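Section 3. Setting out glass vases and artificial stems

This section applies to table displays made up from the Traston stem set. Read the notes on glass in Section 2 before unpacking.

Glass vases and artificial flowers on the table:

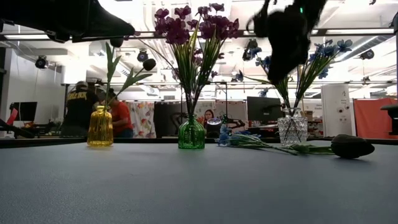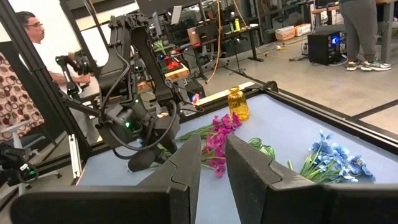
3.1 Preparing the table

1. Clear the tabletop and wipe it with a dry cloth.
2. Check that the table stands level. A narrow-necked vase with a tall stem in it will tip on a slope.
3. Unwrap the vases one at a time and stand each one upright, well back from the near edge.
4. Lay the stems flat. Do not pile one bundle on top of another.

CAUTION: Hold a vase by its body when lifting it. Do not lift it by the neck or by the stems.

3.2 Filling a vase

1. Choose a vase to suit the stems. A narrow neck takes a single stem or a tightly gathered bunch; a wide neck needs a fuller spray.
2. Gather the stems at the lower end and bring the cut ends level.
3. Steady the vase with one hand. Feed the ends through the neck without twisting.
4. Lower the bunch until the ends rest on the base.
5. Open out the leaves first, then the blossoms.

Note: If the bunch jams in the neck, draw it out and feed the stems in singly. Forcing wired stems can chip the rim.

Note: Flower heads are a push fit. If one comes off, press it back on to its stem before filling the vase. Spare heads are listed under Trosetach part 1116.

CAUTION: Do not add water. The wire cores will rust and mark the glass.

3.3 Spacing

Leave 70 mm between vases, measured at the widest part of the glass. Displays taller than 480 mm should stand at the back of the table. Turn each vase until leaning stems point away from the one next to it.

3.4 Taking down

1. Remove the stems before moving any glass.
2. Tie each colour separately and lay it flat in its tray.
3. Wrap the vases and pack them upright.

Cleaning is covered in Section 4.

Revised 21 Sep 2021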